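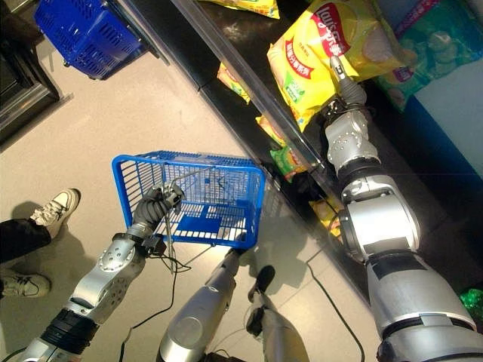 October, open day at Grindlow, notes written up the same evening

Got to the hall at 8.40, doors at 10. Montserrat Zepeda had already done the joint checks on Stiso and left the sheet on the bench. Left wrist was running a bit warm on the sheet, so we kept the basket arm still between rounds and only moved it for the walk-up.

The task for visitors was the shop one: stand at the low shelf, basket in the left hand, take a bag of crisps with the right, put it in the basket. The two hands are different, as before. Black hand on the left for the wire handle, two-finger gripper on the right for picking. Several people asked why they don't match. I said the handle is easy to lose with two fingers and left it at that. Should have a better answer ready for Brito.

Big Lay's bag is still the awkward one. The gripper comes in at the lower right of the bag and pushes before it closes, and if the bag is sitting on top of others the whole lot shifts. Small bags are less trouble. Montserrat thinks the approach should start higher and come down on the top seam. I would sooner try a wider opening first, as it's one parameter and we can undo it. To be settled on the bench, not in front of people.

Rounds: 20 in the morning, and we stopped early for lunch when the wrist reading went up again. Let it cool, carried on at 1.30 with longer gaps. One dropped bag in the afternoon, on the way over the basket rim. Children liked that more than the ones that worked.

Other things:

Cables on the floor. The bundle from the left hand drags when the arm is low and the thin one runs along the foot of the shelf. People stand closer than we plan for. Want a clip at the elbow and tape down the rest before Sisholm.

The silver rail on the shelf front. Gripper touched it twice on low reaches. No mark on the fingers that I could find. Check again with the sleeve off.

Glossy shelf. The depth picture has holes in it wherever the hall lights reflect. Matt film would probably do, Montserrat has a roll -- ask her how wide.

Door count at close was 113, nearly double what we'd put on the form. The log file is 794, covers the afternoon only. Morning log is still on the robot and needs pulling off before anyone reboots it.

Spare basket goes back in the van with the shelf. Battery two on charge overnight.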